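Gimitano | About Us

Print this page | E-mail this page

November - Posted by the Gimitano web desk

Gimitano builds simulated homes for testing mobile manipulators. We are a company of 12, based in Hebden, and our main product is Filtton, a library of furnished rooms with an evaluation harness attached. Customers load a robot model into a Filtton room, connect their own controller and run tasks against it before any hardware is put at risk.

The company started as a contract rendering shop. Our first robotics customer wanted a kitchen its arm could reach into without the drawers passing through each other. We built that kitchen, then a second one, and by the following year rooms were most of our income. We stopped taking rendering contracts soon after.

Filtton currently ships with 70 room layouts. Each layout is supplied with collision geometry, mass and friction values for every movable item, and a set of camera mounts. Living rooms are the most requested type. They combine low tables, bulky upholstered furniture and small items on flat surfaces, and a base has to be parked within reach of the table without touching it. Surface finish can be set per panel, so a matte top and a glossy one can sit side by side in the same table and be tested in a single run. 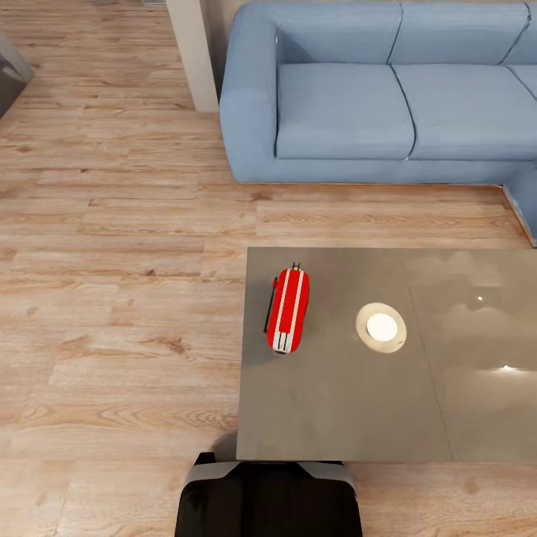 Prutia wrote to us after the first release that the reflections were the part that broke their detector, and that they would sooner find that out on a workstation than in a customer's house. They also asked for a lower price on the second seat, which we agreed to.

A standard Filtton license covers the following:

- All room layouts, with source files
- The evaluation harness, including logging and replay
- 5 seats on one site
- Updates for 12 months
- E-mail support, answered by the people who build the rooms

Robot models are not included. We supply an importer and will check a customer's model for joint limits, missing inertias and self-collision before the first run. Most models need some repair at this stage. The usual faults are finger meshes that are too coarse and wrist cameras mounted a few degrees off.

Close-range views get separate treatment. A texture that looks acceptable from standing height often falls apart when the gripper is close to the tabletop, so wood grain and similar patterns are authored at a higher resolution on any surface a robot is likely to work on. The customer can choose whether the gripper's own fingers are rendered in the camera view. We recommend leaving them on. A controller trained on a clear view will meet a partly blocked one as soon as it moves to hardware.
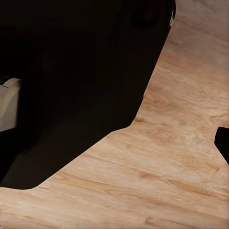 Gimitano Company Profile, Issue 5, p. 12

Evaluation is run in batches. The default batch is 100 episodes per task, with the start pose of the base and the position of each small object varied within limits set by the user. Results are written to a plain table - one row per episode - with the failure type recorded where the harness can determine it. Where it cannot, the row is marked for review and the replay is kept.

Camera placement is the setting customers change most. A high view takes in the furniture, the floor and the table together and is useful for planning the approach. It gives little depth detail at the edge of a thin dish.
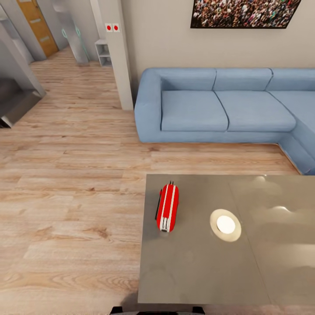 For that reason the harness accepts several cameras at once and stamps them to the same simulation clock. Each stream can be switched off in replay to see what the controller would have had to work with.

We do not sell robots or controllers, and we do not publish customer results. Evaluation licenses are available to universities on request. Site visits to the Hebden office are by appointment, before 4 p.m.

Print this page | E-mail this page

Related items

- Filtton: importing a robot model
- Filtton: surface finish settings
- Camera mounts and the simulation clock
- University licenses
- Directions to the Hebden office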